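Labor Market | Thread
2 min read

1/ The Zondholm Employment Office has published its quarterly summary of job vacancies for the district. The main points are set out in the posts below. All figures refer to posts registered with the office by employers and exclude seasonal farm work.

2/ Employers listed 185 new vacancies during the quarter. Warehousing and food processing made up the largest share, followed by home care. Clerical vacancies fell for the second quarter in a row.

3/ The average time needed to fill a post was 18 days. Posts requiring a commercial driver's license took longer, and several were carried over from the previous quarter.

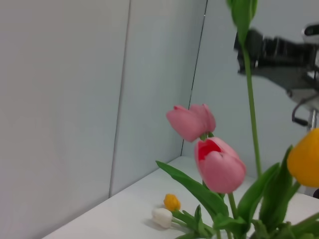
4/ Apprenticeships

Six employers took part in the apprenticeship program, among them Boonchu and Humodex. Apprentices receive a wage from the first day and attend classes one day a week. Applications for the next intake are handled by Marites Aquino at the training desk.

5/ Eleven apprentices completed the program this quarter. Each received a certificate recognized by all participating employers. The office does not publish individual results.

6/ Changes to registration: job seekers who move to a new address within the district no longer need to register again. A change of address form is sufficient and may be handed in at the front desk or sent by mail. Benefits already approved are not affected.

7/ Employers are reminded that a vacancy notice must state the hourly wage or the wage range. Notices marked "wage to be agreed" will be returned for correction. Questions on this rule should be addressed to Abundio Lozano, employer services.

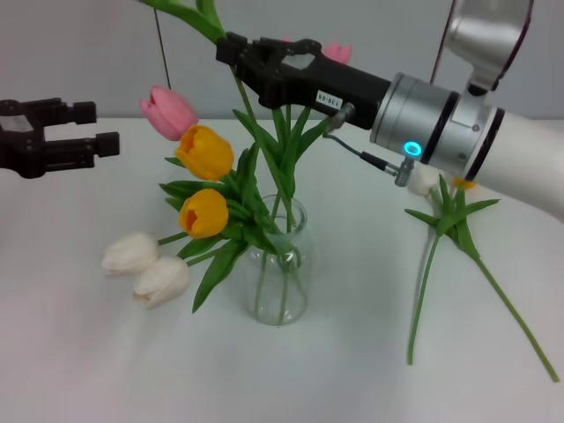 ZONDHOLM, March

8/ Skullero has informed the office that it will move its packing line to a two-shift schedule. The company expects to fill the second shift partly from its current staff. Open positions will be listed with the office in the usual way, and no recruitment fee may be charged to applicants.

9/ Wanpen Panyasiri, head of placement: "Workers who are interested in the evening shift should check the bus timetable before they apply. The last service toward the industrial park leaves before the shift ends, and we have raised this with the operator."

10/ The full tables, including vacancies by occupation and by type of contract, are available in print at the office and may be requested by phone. Figures for the current quarter will be posted to this account once they have been checked.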